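We use cookies to keep this site running. Accept | Settings

Gripper notes, May, after lunch

Third go at the Walton vs. Parkell handhelds, and the floor was pretty busy today. I like the Parkell pads a lot more than I expected - they close softly and my thumb doesn't ache!

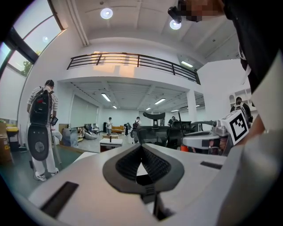
Anyway, pose tracking. Walton logged 1,059 frames before it lost the marker, Parkell only 547, so I'm not ready to crown anybody yet (might be my settings, I bumped the exposure and forgot to put it back). Drawer pulls next, both hands, same box for both sets. The sticks are the part I'm curious about - thin stuff always slips on Walton.

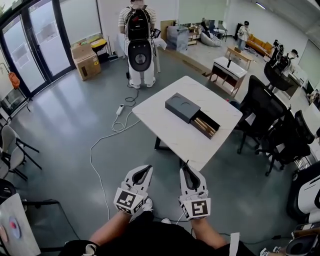
Ostap Pasichnyk thinks the exposure is a red herring and wants both sets rerun on the Drellitz controller before we compare anything. Fine, tomorrow morning.

3 comments | Share
Last updated: May, 4:40 pm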